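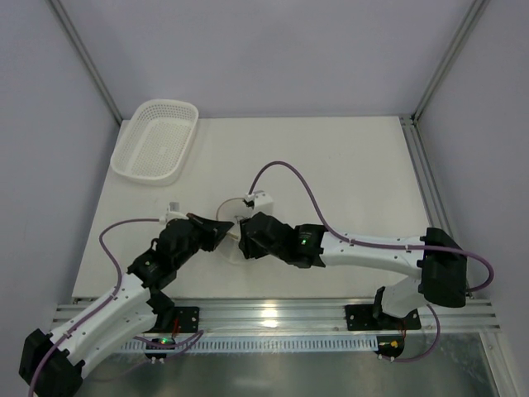 1/ Two months with the arms on the bagging table at Grolia. Nobody on our shift lost hours. The job did change.

2/ Zippers are the slow part. Mesh gives, the slider is tiny, and I used to do 55 bags before lunch. My thumbs don't miss it.
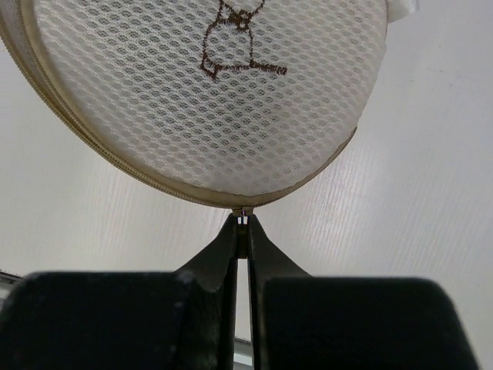

Nazma Ekanayake and I now split checking and resets. Pay is the same so far. We've asked for a review in October.

3/ Training was 40 minutes. We want more.
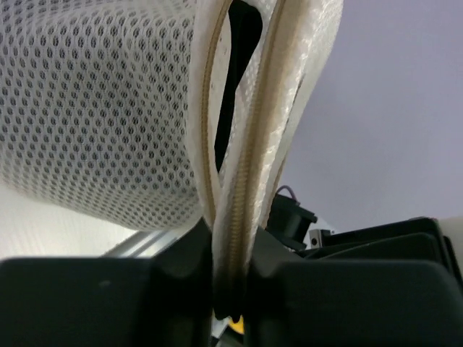

4/ Questions for the shift meeting

Who signs off on a reset?

Last updated 2nd July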